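Hemetti Walking Map of the Eastern Districts, second edition: review
Filed under: Maps and guides

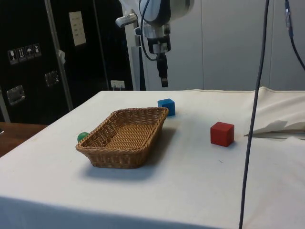

The first edition of this map stopped at the canal, so anyone walking the outer districts had to carry the Pillier street atlas as well. The second edition extends coverage east to the old parish of Munura, which was a separate village until the city absorbed it and still has its own market square, church and street numbering. I used the map over two weeks in August, mostly on foot, with a few tram connections.

Format. One folded sheet, printed both sides, with a 164-page booklet. The sheet covers 13 districts. The inner ones are on the front at the larger scale and the outer ones are on the back. The scale change is marked only in the legend, and it is easy to miss when crossing from one side to the other. I misjudged the walk from the gasworks to the Munura square for this reason and arrived after the church had closed.

Street index. The index lists 719 streets, including former names in italics. This is the best part of the package. Many streets in the outer districts were renamed after the merger to avoid duplicates, and house plaques often still carry the old name. Every old name I looked up was there except Tannery Row, which is listed under its current name only.

Boundaries. Current district lines are in solid gray and pre-merger parish lines are dashed. The dashed lines follow the text by Ailbhe Kavanagh, who wrote the history sections of the booklet. Where the parish line runs along the stream, the two are printed on top of each other and cannot be told apart. A different color would fix it.

Walks. The booklet has seven routes with times and surface notes. Times are realistic for a steady pace without stops. Route 4, through the villa quarter, is the most useful for a first visit. Route 6 sends you along the rail embankment, where the path is narrow and overgrown, and the view is mainly of allotment fences. Declan Corrigan's notes on the villas give architect and original owner for most houses, but no dates for the ones north of the water tower.

Transit. Tram lines are correct. Two bus stops near the Vakulenko works are shown on the wrong side of the road. Night services are left out.

Paper. Coated, tears at the center fold after repeated use. Mine had a split of up to 13 millimeters by the second Thursday. The booklet is stapled and lies flat once it has been opened a few times.

Compared with the Pillier atlas, the Hemetti has better history and worse transit information. The atlas is also heavier and has no walks. For the inner districts alone, the first edition is still adequate and can be found secondhand.

Recommended for the eastern side. Check the scale before planning anything on the back of the sheet.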